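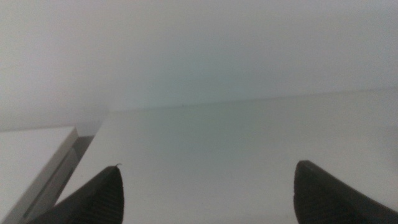 ### 4.2 Grasp alignment from wrist images

The Kerkach policy receives a single wrist image and returns a planar correction before the fingers close. We trained it on 400 teleoperated approaches recorded on the Kikedholm bench and held out 16 for validation. Both fingers stay in view at all times, so the position of the target relative to the fingertips can be read directly from the image, and no hand-eye calibration is used.

White tabletops proved to be the hard case. With little texture on the surface, the Chornovol baseline tended to drift sideways during the search phase — its feature tracker had almost nothing to lock onto. Kerkach regresses the correction from the full image and does not track points, and its search path was shorter in every held-out approach.

Lateral offset matters most just before closing. Figure 3 shows a green block between the open fingers, with a wider gap on the right than on the left. The policy is trained to equalize the two gaps before it issues the close command, with a limit of 300 ms per correction step.

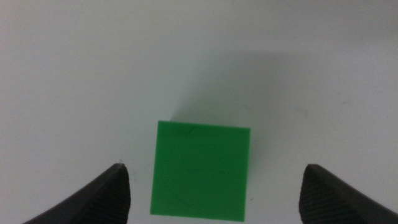

**Figure 3.** Wrist view with a green block between the open fingers. The block is slightly rotated in the image.

Vlasta Petek objected, on reading a draft of this section, that equal gaps are a poor target for a rotated block, as one corner will meet a finger pad first and turn the part during closing. We agree in part. Rotation is left uncorrected here, and the compliance of the pads is assumed to absorb small angles. In nine further trials with the Dretcombe controller, which adds a yaw term, the block turned less during closing, but the approach took longer. We report those trials separately in Section 4.4.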